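Yeshi Ejigu gets the same question at every family dinner: when is the robot coming to do the dishes? She laughs when she tells me this, and then she gives me a real answer, which takes most of an hour and two cups of coffee.

Ejigu runs the bench program at Nusaletti, where for the past 3 years she has been teaching robot hands to do small electrical jobs. "People picture the big stuff, like carrying a couch," she says. "I get excited about a socket panel. If a hand can pick one up off a tray and turn it the right way, wow, that's a good morning!"
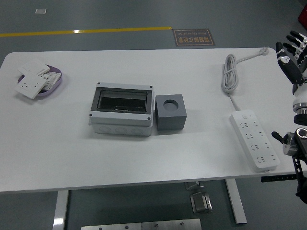

Socket panels, a distribution box and a power strip on the work table at Nusaletti.

So can machines do chores yet? Some of them, she says, slowly, and with a person close by. Her colleague Nahom Gebru is tougher. He likes to run a task 100 times before he'll talk about it, and he has a soft spot for the failures.

"Cords are awful," Gebru says, grinning. "A cord never lies the same way twice. My daughter could plug in a lamp at 5, and she didn't need me to tell her where the wall was."

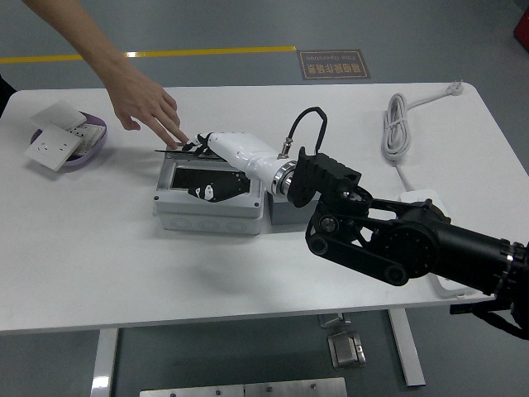 What surprised me most was how much of the job is still people's work. Somebody sets out the parts, somebody watches the fingers, somebody decides if a try was good enough. Ejigu thinks shop floors will get useful help well before kitchens do — a bench stays put, and a kitchen has kids and cats in it. She hopes to start a longer trial in April with Drukholm, on simple assembly.

And the dishes? "Ask me about the forks first," she says.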